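One Bin, 1,839 Attempts: Inside the Tokdale Picking Project

At the Tokdale workshop, the day's recording begins with a grey bin, a handful of mismatched objects and a robot arm that has yet to learn what to do with them. 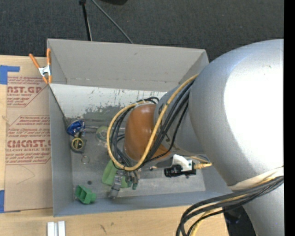 Building the record

The project is run by Nukico and led by Karlijn Dierckx. Its purpose is to gather examples from which a learning system can work out how to pick up things it has not been programmed to recognise. By the end of September the team had stored 1,839 attempts, each with camera images, arm positions and a note of the result.

Objects are chosen for their differences. A tape measure has weight and firm sides. A thin metal ring lies flat and offers the gripper very little to hold. Crumpled packaging changes shape when it is touched.

"We keep the failures," Ms. Dierckx said. "A dropped ring is as useful to the system as a ring well held."

Work at the bench

Tadeo Leiva and Celeste Pereyra share the operating shifts. A session consists of 90 attempts, after which the contents of the bin are changed and the camera is checked against a printed target. Attempts with missing images are removed before training - in the most recent session, 87 were kept.

Mr. Leiva prefers to drop the objects in by hand. Early sets were arranged too neatly, he said, and the system did poorly once items began to overlap.

A second site at Lorano will begin recording with the same procedure and a different set of objects. Ms. Pereyra is preparing the operator's guide, now in version 2.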